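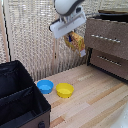 Figure 4.1 Two-drawer chest with textured tan-brown covering and silver bar handles; small yellow snack box at centre, level with the top of the chest.

Household Storage and Furnishing > Part 2 > Chapter 4: Small Drawer Units

Chapter 4
Small Drawer Units
Casimiro Paredes

4.1 Scope

A small drawer unit is a case with one or more sliding compartments, intended to stand on a table, bench or shelf. It holds items that would otherwise occupy the working surface: packaged snacks, tea, stationery, sewing supplies, chargers. Floor-standing chests are treated in Chapter 6 and open trays in Chapter 5.

The unit in Figure 4.1 has the drawers stacked one above the other. Each has a long horizontal bar handle, and the handle on the upper drawer is made up of a row of short metallic segments. The lower drawer is set back slightly from the upper. Units of this arrangement are referred to in this chapter as stacked pairs.

4.2 Terms

Case: the outer body, excluding drawers.
Front: the visible face of a drawer, including any covering.
Clear opening: the unobstructed width and height through which an item passes when the drawer is fully open.
Reveal: the visible gap between a front and the adjoining part.
Setback: the distance by which one front sits behind another.

Clear opening is always smaller than the front. The difference is often overlooked when a unit is bought to suit a particular package, and it accounts for most returns recorded in the Bunedbridge survey (Section 4.4).

4.3 Matching contents to drawer

Three dimensions of the item are measured, the largest first. A carton is measured over its flaps and seams. The item should lie flat with a finger's clearance above it. A carton stored on edge may tip when the drawer is moved and catch on the underside of the case – a common cause of jamming in shallow drawers.

Boxed food is kept in its original packaging where space allows, so that the ingredient list and date remain with the contents. Food and non-food items are assigned to separate drawers. In a stacked pair, the item used most often goes in the upper drawer and the heavier goods in the lower, which keeps the unit stable when a drawer is extended.

The top of the case may also be used, within limits. Anything placed there adds load to the case and has to be moved before the unit is shifted or cleaned.

4.4 The Bunedbridge survey

Data in this chapter come from a survey of 2,444 small drawer units in homes and shared workplaces. Complete measurements were obtained for 2,147. Of the units rejected, most had a drawer that could not be opened fully in its usual position. A further group of 190 units, all of the Wurano pattern, was measured later and is reported separately in Table 4.3.

Drawer clearances follow the Kälin method, in which height is taken at the front, the middle and the back and the lowest reading is kept.

4.5 Coverings and handles

Woven and felted coverings hide minor scuffs but hold dust and crumbs. They are brushed in one direction and spot-cleaned with a barely damp cloth. Colour should be tested on a concealed area first. Bar handles are wiped along their length; segmented bars collect grime in the joints and need a soft brush.

Exercise 4.1 follows Section 4.6 and requires a tape measure, a ruled sheet and one drawer unit.

© Brolleo Educational | Contact | Back to top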